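Our Small Desk Corners – Gallery

Updated Apr 7, 2024

Welcome to the gallery page of Nuttall House. For a long time we wanted to collect in one place the corners where people in our building sit down to write, read or pay their bills. Most of these tables are not special furniture. They were bought cheap, or they came from a relative, and they stayed. I find that they say a lot about how a room is used.

I wrote the notes myself, and English is my third language, so please be patient with some sentences. When I know the measures or the price I give them, because visitors to this page often ask for them.

A few words about how we choose. We do not look for perfect rooms. A desk can be included if somebody uses it at least a few times in a week, and if the owner agrees that we publish it. We do not ask people to buy anything new for the gallery. One neighbor wanted to wait until her new chair arrived, and I told her that the old one is welcome too.

The desk from the second floor, which opened this collection last May, has now moved to another apartment together with its owner. It was the Onden model, 50 cm deep, and many readers wrote to me that this is too narrow. I agree if you work with big paper. For letters and a cup of tea it was enough, and it let the door open completely.

About walls: we have many questions about brick. The bricks in our common rooms are left without paint, and we like them so. They are not easy for shelves, and you must think well before you drill. This is the reason why many of us prefer to keep the storage under the table – drawers on one side, free space for the knees on the other.

About surfaces: white tables are pleasant in a dark month, but they show every ring from a glass. I clean mine with warm water and a little soap, and I dry it immediately with a soft cloth. The stronger cleaner I tried before, Stirkusix, left my table with a dull place near the front.

The brick wall desk 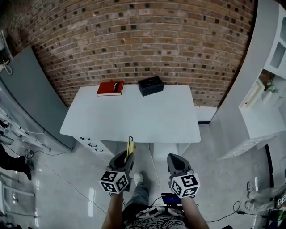
White table with three drawers at the left, against the curved brick wall. A red book and a black tissue box are all that stays on top, toward the back.

Bilal Tannous wrote to us that a curved wall always leaves a gap behind a straight table, and pencils fall there. He closed his gap at home with a strip of felt, and he recommends to measure it at both ends and also in the middle.

If you want to add your own corner, leave a note in box 433 at the entrance. Please write your name, the depth of the table, and how long you have had it. The next desks will be added in May.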